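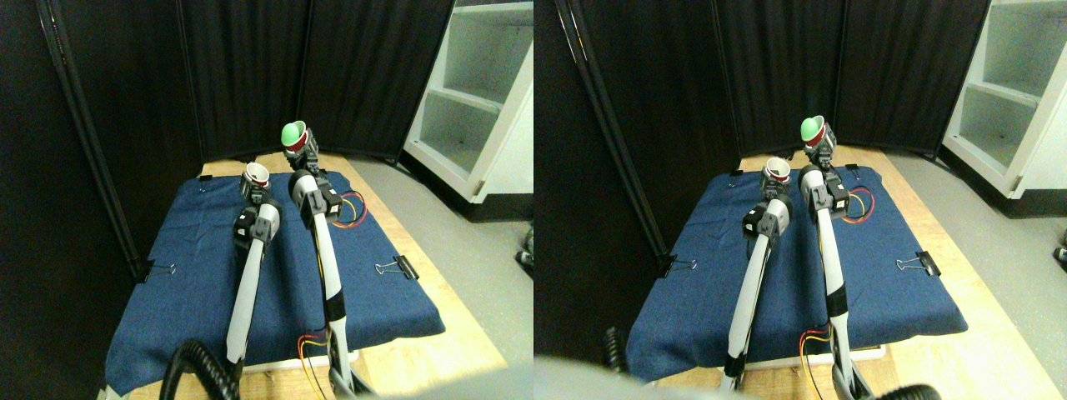
Fenbridge Cups is a collection of demonstrations for training robot arms to handle cups with two grippers at once. It was assembled at Amemitz, a small robotics workshop, and is used to train policies by imitation learning. The first release held 417 episodes. A second, issued in November, brought the total to 1156.

Collection

Each episode is recorded by a person who guides a pair of arms through the task while camera views and joint positions are saved together. Operators work in turns and stop after 11 episodes to check the recordings. The work surface is a wooden table under a dark blue cloth, fastened with binder clips so that it stays put between episodes. Cup positions are changed by hand before each start.

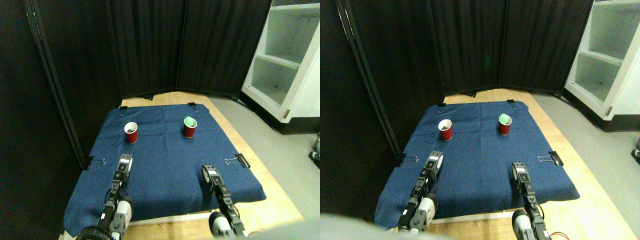

Contents

The objects are small cups, mostly red, and in many episodes a green one is nested in a red one. Episodes differ in the spacing of the cups and in which arm moves first. An episode is kept if the cups are still upright at the end. Of the rejected recordings, 177 are distributed in a separate folder, labeled by type of error, for work on failure detection.
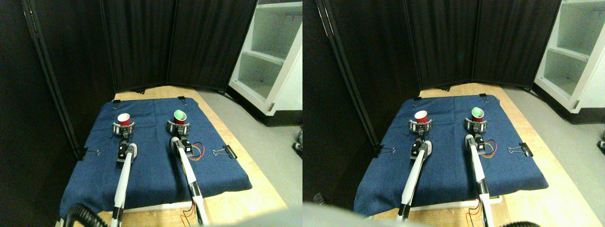 Both arms holding red cups, the right one with a green cup inside.

Use

The Keskin benchmark takes its two-arm cup tasks from the second release. Scores on the two releases are not comparable, as the camera mounts were changed between them.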